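Two Arms and a Lot of Bins

The sorting kit from Canholm comes in two crates, and the first thing you pull out of the smaller one is a laminated card that says "Start with something dull." I took the advice. By the end of my first afternoon with it I had a pair of arms moving things from one tub to another on a tabletop in Darton, and I was grinning like a kid with a train set.

Canholm calls the kit Cleneo. It's two arms, two grippers, a controller and a year of software, aimed at small shops that handle a lot of mixed stuff: repair places, parts resellers, packing rooms with one long table and too few hands. You teach it by grabbing an arm and moving it where you want it to go. The arms have just the right amount of give when you do this, a bit like steering a good shopping cart, and I got better at it within an hour.

Zineb Ezzat runs training for Canholm and spent the day with me. She has strong feelings about bins. Buy them cheap, she told me, buy them in different colors, and leave them touching so the arms never have to cross a gap. She also wouldn't let me open the second chapter of the manual until I'd done the first one twice.

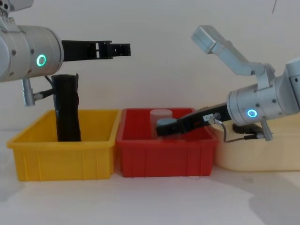 Status lights are the part of the design I'd happily see on every machine in the building. Each wrist has a ring on it that you can read from across the room, and after a while I was checking the rings before I checked the screen (the screen is fine, but it's small and it likes to go to sleep). You can set the colors yourself, and we gave the two arms different ones, green over the yellow bin and blue on the arm working the red bin, so a shout of "watch green!" made sense to everybody. The grippers are plain black things with long fingers, and the one over the red bin had a rounded gray pad at its tip. I'd like a tidier answer for the cables, though. They hang from little connectors at the wrist, and I kept picturing one catching on a rim.

Tall things are harder than flat ones. The arm has to come at them from the side, low enough to get a grip and high enough to clear the bin, and the default settings are timid about it. Younes Tazi, who looks after the kit at Mazandarani, a parts reseller across town, showed me the fix: teach the approach slowly, save it, then raise the speed to 70 percent and leave it there. He has logged 2,554 picks since November. He also keeps a paper notebook of the ones that went wrong, and he let me read it over coffee. Great reading! Most of the entries are about bags.

There are 139 pages in the manual, and I'd cut 50 of them. The good chapters are very good, especially the one on teaching both arms to share a bin, but the networking section reads like it was written for somebody else's product. Support answers the phone until six in the evening. I called twice, once with a silly question, and got a patient person both times.

If you have a spare table and a free week, ask for the loaner. Canholm covers shipping both ways, and Ezzat's bin advice comes on a second laminated card.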